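Equipment requests for two-arm workcells: frequently asked questions

Last updated 26/08/2026

Who may submit a request?
Any department at the Flallgate site with an approved cost code. Requests from outside Flallgate should go through the Riter purchasing office.

When is the next deadline?
The last working day of September. Late requests are held over to the following round.

What does the standard package include?
Two arms with grippers, the frame, the mounting bases and the controller. Tabletops, floor work and items for handling trials are charged to the department.

Which suppliers are approved?
Plivar for arms and grippers, and Trummer for frames and posts. A quotation from any other supplier must be accompanied by a written justification.

How long is a quotation valid?
30 days from the date of issue. Please do not submit a quotation that will lapse before the deadline.

Is there a limit on small purchases?
Bowls, plates, racks and similar items may be bought locally up to £208 per workcell. Receipts must be kept.

How much should be set aside for installation?
The fixed charge is £389 per workcell. It covers assembly of the frame and fitting of both arms. It does not cover electrical work.

How much floor space should we plan for?
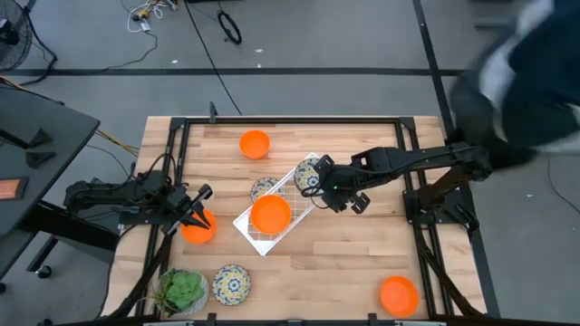

Measure from the outer edge of the frame, including the arm bases, and allow for a walkway on every side that staff will use. Cable routes should be drawn on the floor plan before it is submitted. Side tables and fans need their own space and should be shown on the same plan.

Can one arm be ordered now and the second later?
Yes, but the frame must be ordered for two arms from the outset. A second installation charge will apply.

Who pays for repairs?
The supplier, during the warranty period. After that, repairs are met from the department's own budget.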